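Workshop notebook, Pledthorpe, Friday, after lunch

Tidying-up chores again, and today it's books. The question on the whiteboard is still whether a machine could clear a family's table by teatime, and I keep telling Rhun the washing-up will be easier than the picture books! We're on the Chinese Very Hungry Caterpillar, the board book one, flat on the wood table with the hand-held gripper. Mirsad wants the glossy cover kept in the set (so do I, it's what people own).
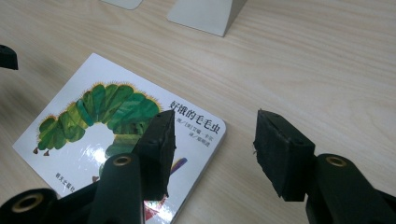 Approach angle

Book goes down skewed, never square to the edge. Nataša's point from January was that every tidy demo she has seen starts with things lined up, and no child has ever lined up anything. Fair. I've been trying to get a pad either side before closing, and a square book is wide whichever way you turn it – I'd much sooner go for a corner, or drag it to the table edge and pinch the overhang.

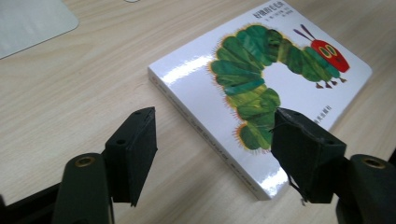
Ognjen reckons the drag is cheating. I said it's what my gran does with a playing card, so it stays in. He's logging drags separately, 57 so far out of 139 tries, and we can argue over it when Hrvoje is back from Novby. Glare off white covers is the other worry, must ask him what exposure the Awan lot settled on.

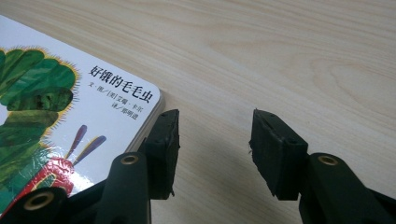
Still to do

New foam for the pads, the edges are fraying.
Same again with a thin paperback (dreading it).
Rhun to send the chore list to Uda, minus ironing. We are nowhere near ironing.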